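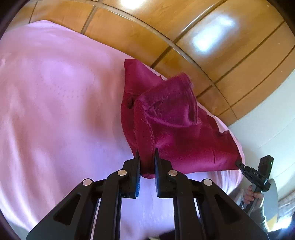 4.3 Dobrar roupa sobre a cama

Leia a secção 4.1 (superfícies) antes de começar. Quem saltou directamente para aqui porque ouviu dizer que o Bilo dobra roupa deve ler também a nota que se segue.

Nota: O Bilo dobra alguma roupa. Toalhas de mão, guardanapos e panos rectangulares saem bem na maior parte das vezes. Peças macias, felpudas ou com aberturas são outra conversa, e a conversa costuma ser longa. Um adulto distraído com a televisão continua a ser mais rápido. A Tekmont conta rever esta frase numa edição futura do manual.

Antes de o pôr a dobrar sozinho, o Bilo precisa de demonstrações feitas por si, com uma pinça em cada mão. Reserve uma manhã e escolha peças de que não goste demasiado.

Preparação

1. Estenda um lençol liso na cama. Não é preciso passá-lo a ferro; vincos leves não incomodam o sistema.

2. Escolha um lençol e uma peça que se distingam bem. Um pano magenta sobre um lençol rosa-claro ainda serve. Branco sobre branco, não.

3. Pouse uma única peça no meio da cama, amarrotada como calhar. Resista à tentação de a compor: no cesto ninguém lha vai compor.

4. Reduza os reflexos fortes. Portas de roupeiro envernizadas devolvem a luz da janela com grande entusiasmo; se o ecrã indicar o aviso 61, corra a cortina até o aviso desaparecer.

Demonstração

5. Pegue numa pinça com cada mão e mantenha os dedos fora das garras.

6. Aperte uma ponta do tecido com a primeira pinça. Prenda só pano. Se apanhar também o lençol, largue e recomece, ou ensinará o Bilo a dobrar a cama.

7. Com a segunda pinça, prenda outro canto da mesma peça e afaste as duas mãos devagar, até o tecido ficar esticado entre elas.

8. Leve um canto ao outro, pouse e abra as garras. Espere dois segundos antes de retirar as pinças.

9. Repita até completar 30 demonstrações por tipo de peça. Sim, 30. Um bloco de 295 dá resultados bastante melhores, mas nessa altura já terá dobrado a roupa do prédio.

Cuidado: O veludo e tecidos semelhantes largam cotão, que se acumula nas almofadas das garras. Limpe-as com um pano seco no fim de cada sessão. Não use álcool.

Cuidado: Não puxe por bainhas desfiadas nem por costuras soltas. O Bilo aprende a força que vê, e não distingue uma bainha cansada de uma nova.

Problemas frequentes

O Bilo agarra uma abertura do tecido como se fosse um canto. É o erro mais comum. Acrescente dez demonstrações da mesma peça com a abertura virada para baixo.

O Bilo levanta a peça, fica parado e volta a pousá-la. Está a reavaliar. Se o fizer mais de quatro vezes, carregue em Pausa e dobre a peça à mão.

A peça fica enrolada em vez de dobrada. Para meias, considere o assunto resolvido. Para o resto, volte ao passo 7 e estique melhor o tecido.

A memória da base guarda até 2000 demonstrações. Para apagar as que correram mal, consulte a secção 4.5. Lençóis com elástico não são suportados nesta versão.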